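Plovgate Bench Simulator - Set-up Guide
4. Loading the bench layout and setting the start pose
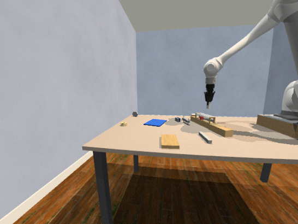

Figure 4. Bench layout loaded, gripper clear of the table.

Complete section 3 (licence and arm model) before you begin. The steps apply to layout file 222 and later.

1. Open the Layouts panel and choose Bench 222. Wait for the status line to read Ready.
2. Check that the arm base sits on its dark grey mounting plate, with the wooden block underneath. If the plate is missing, reload the arm model.
3. Select Start Pose. Set the gripper to point straight down over the long beam.
4. Set Clearance to 400 mm above the table top and press Apply.
5. In the Objects list, tick Lock for the beam, the board and the blue panel. Leave the small blocks unlocked.
6. Set Shadows to On if camera output will be recorded.
7. Save the layout under a new name. The supplied file is read-only.

CAUTION: Do not lower the gripper over the rack with Contact switched off. The fingertip will pass through the rails and the run log will show no fault.

Note: Moving the base block also moves the plate and the arm - saved poses are not corrected. Repeat steps 3 and 4 after any change.

Error 564 at step 4 means that the pose is out of reach. Reduce Clearance and apply again. For error 702, see section 9.

Section revised 19th February, E. Nuttall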